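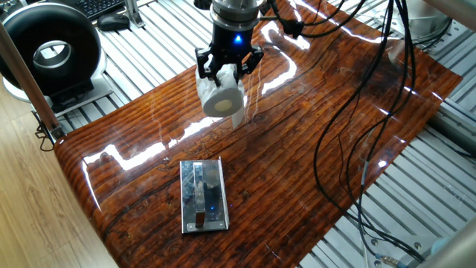
Two-finger gripper holding the test roll above the steel holder plate. The wood-grain mat is the one discussed under Surface.

Home | Reviews | Cells and Benches | Maintenance | Contact

Review: Canorora two-finger gripper on a slatted bench
Posted 8/12/26 by Adel Zerouali

The Canorora is a jointed two-finger gripper with black fingers, sold with a flange adapter and a finger service kit. I ran it for 1003 cycles on one task: pick a roll of toilet paper, carry it to a holder plate lying flat on the bench, lower it over the upright arm, release, retract. The task is dull and it exposes most of what matters in a light gripper. The roll is soft, it deforms under load, and the loose end goes where it likes.

Mounting
The adapter fit without shimming. Four bolts, hex key supplied, key too short to torque properly. Use your own. The manual gives the bolt torque on the last page and nowhere else. After mounting, redo the tool center point even if the arm software offers a stored value for this model. The stored value was off by 3 mm along the approach axis on my unit, enough to press the core against the top of the holder arm and stall the move.

Grip force
Factory force is too high for paper. At the default setting the roll went oval and the core no longer cleared the holder. I dropped the force two steps and slowed the closing speed by half. Below that, the roll rotated in the fingers during fast lateral moves. The usable window is narrow but it stays put once found, and I did not have to revisit it after the first session.

The loose tail needs a rule of its own. If it hangs on the holder side it gets trapped under the roll at release. I load rolls with the tail facing away from the plate and keep the travel height generous.

Surface
A glossy mat looks good and is a nuisance. Reflections cross the middle of the work area, and the steel plate adds its own. The Prirero vision package lost the plate edge often enough that I now teach the position by hand and leave detection for the roll only. A matte mat would be the correct fix. Check also that the mat lies flat at the table edge before calibrating.

Cables
This is the weak part of the kit. The supplied leads are long and the clips are poor. Slack hangs in loops beside the work area and will find a finger linkage sooner or later. Hicham El Ouafi rerouted the same model with hook-and-loop ties at each joint and reports no snags. I have ordered the ties.

Upkeep
Wipe the finger joints daily when handling paper. Lint packs into the linkage and shows up first as uneven closing. One pivot pin worked loose near the end of the run; thread locker cured it. The service kit contains 2 spare pins and no thread locker.

Verdict
Sound mechanics, repeatable closing, weak cable hardware, manual in need of an editor. Rating: 4 out of 5. I would buy it again for soft goods and budget an afternoon for setup.

Filed under: End Effectors, Bench Cells, Long-Run Tests

Related reviews
Shawky quick-change flange, second version
Nosport cable guides for small arms
Prirero vision package: lighting notes
Thread lockers for small pivot pins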